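Keeping Lunches Cool Without a Fridge
Jiahui Feng and Vlasta Urban
Last updated: July

Our school in Stuvdale has one small fridge for the whole building, so most students carry lunch in a bag and leave it in a locker until noon. We wanted to know which cheap packing materials slow down warming the most.

We filled 16 identical jars with cold tap water, 308 grams in each. The jars were wrapped in newspaper, wool felt, bubble wrap or polystyrene foam, with four jars for each material. All of them stood in the same room, away from the window. We read the temperature every half hour for six hours.

Newspaper did better than we expected in the first hour and then fell behind. Wool felt and bubble wrap were close together the whole time. Foam was the slowest to warm, and at the last reading its jars were still the coldest. One felt jar had a loose lid, so we left it out of the averages.

Our room stayed near 70 degrees Fahrenheit. Lockers by the gym get warmer than that, and we did not test them. We also used water only, and a sandwich would not behave the same way.
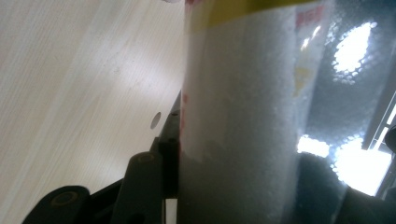 White foam cylinder beside a light wooden surface.

If we did this again, we would weigh the wrapping too, because thick foam takes up a lot of room in a backpack.

Related projects
Rainwater pH at Kuruc Pond
Which Paper Towel Holds the Most?
Bus Noise on Clurkov Street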